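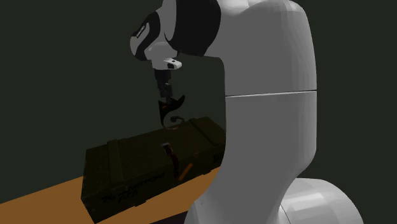
Última modificación de esta página: enero de 2024

Entrada 8. Visita a Mivedo, jornada de puertas abiertas

Llegué con la sesión empezada y me perdí la presentación de la empresa. Nadiia Semeniuk estaba ya con la parte de simulación, en la sala del fondo, con dos pantallas y el proyector. El brazo físico lo enseñaban en la nave de al lado, pero la cola era larga y preferí quedarme con el modelo, que es lo que me interesa para Trisel.

El entorno se llama Savness. Es un simulador de manipulación sobre mesa: brazo blanco, pinza negra de dos dedos y un objeto de atrezo por escena. En la demostración usaron un cajón largo verde oliva, con rótulos estarcidos en negro que parecen cirílicos, una correa rojiza oscura y un cierre metálico pequeño. El modelo del cajón es de Mykhailiuk, según Semeniuk, y se aprovecha tal cual, desgaste incluido. La tarea anunciada era de recogida y colocación sobre la tapa.

Anoto los parámetros que dieron:

Paso de física: 600 Hz. El control va aparte, a una frecuencia menor que no apunté.
Imagen: 720 líneas por vista.
Episodios en el lote de prueba: 116, todos con el mismo cajón y distinta posición inicial.

El fondo es plano, sin paredes ni mobiliario. Pregunté si era una decisión de coste de render o de método. Respuesta: las dos cosas. Primero fijan la geometría del contacto y después añaden variación de luces y texturas. Me parece un orden razonable, aunque en Trisel lo hicimos al revés en noviembre y los resultados no fueron peores. Tampoco mejores. Habría que repetirlo con la misma semilla antes de discutirlo con nadie.

Lo más útil de la mañana fue la parte de colisiones. Los objetos de contorno irregular, con puntas y huecos, dan problemas cuando se aproximan con una envolvente convexa, porque el hueco desaparece y la pinza choca contra aire. Mivedo descompone la malla en piezas convexas y limita el número de piezas por objeto. Semeniuk no quiso dar el límite. Dijo que depende del objeto y que lo ajustan a mano, lo cual explica parte del tiempo de preparación que figura en su folleto. 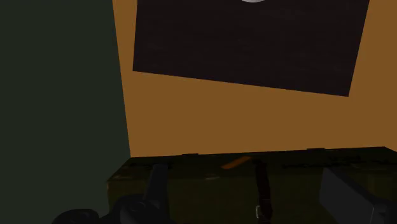
La segunda parte la llevó Ayana Woldemariam y trató de la visión desde la muñeca. Su argumento: una vista general resuelve la aproximación, pero en los últimos centímetros el propio brazo tapa la zona de trabajo y hay que apoyarse en la cámara cercana a los dedos. De acuerdo en lo esencial. El inconveniente es que en esa vista los dedos ocupan las esquinas inferiores y el resto cambia muy deprisa con cada giro de la muñeca. Woldemariam propone enmascararlos durante el entrenamiento. Yo los dejaría, porque dan una referencia de escala que el modelo puede usar.

Sobre la correa: en Savness es un cuerpo rígido pegado a la malla del cajón. No se dobla ni se desplaza al tocarla. Para esta tarea basta. Para abrir el cierre no serviría, y eso lo reconocieron sin rodeos cuando alguien de la segunda fila lo preguntó.

Preguntas que me quedaron sin contestar: cómo modelan el rozamiento entre los dedos y la superficie gastada, si el valor es único para todo el cajón, y qué hacen con los episodios en los que el objeto se cae fuera de la mesa. Sospecho que los descartan.

Pendiente:
Escribir a Woldemariam y pedirle el formato de los registros.
Repetir nuestra prueba de contacto a 600 Hz.
Mirar cuánto tarda la descomposición convexa en el equipo viejo.
Devolver la acreditación, que me la traje en el abrigo.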